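Sorting Loose Wire by Color: Does It Save Anything?
Project report, Consolacion Magbanua
August 30, 2026

Our handbook for the Macaraeg workshop says offcuts should be sorted by color into separate baskets. I wanted to know if that is worth the trouble, and I went in doubting it.

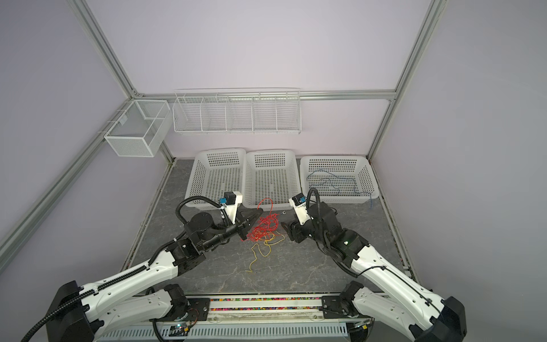
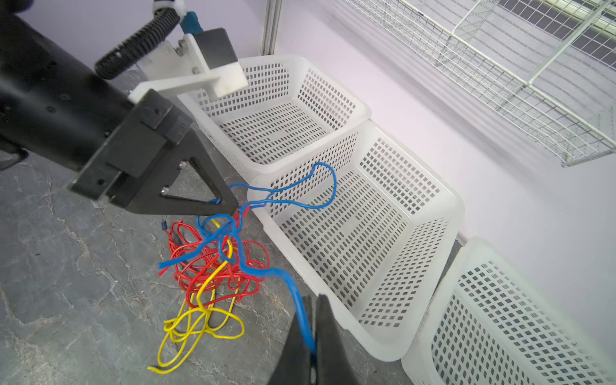
Figures 1 and 2. Red and yellow wire tangled together on the floor in front of the white baskets.

Background
The rule goes back to a storage plan by Skerness, which claims sorted wire gets reused more often. The plan gives no numbers for wire. It gives one for screws, 3446 of them, and I don't see what screws have to do with it. Screws don't knot.

Method
I kept a log from April on. Each time a piece was wanted, I wrote down whether it came out of the baskets or off a new spool. I stopped at 347 entries. Pieces under 10 cm were left out, which probably flatters the result.

What I found
Color was the easy part. Red and yellow can be told apart from across the room. The time went into getting one strand out from under another, and a basket per color does nothing for that. A pile of all red wire is still a tangle, and a thin one with many loops can be worse than a mixed one.

Blue wire in Figure 2 shows a related problem: a loop of it reaches over the rim of the middle basket. Stiff loops do this, and the handbook doesn't mention it.

Limits
One workshop, one log, and I was the person keeping it. The Lomar group says they got up to 100 percent reuse after sorting, but they also stopped buying spools that term, so I would not lean on it.

Recommendation
Coil and tie each piece first. Sort by color afterward if there is time. Multach clips were suggested for the tying and I have not tested them.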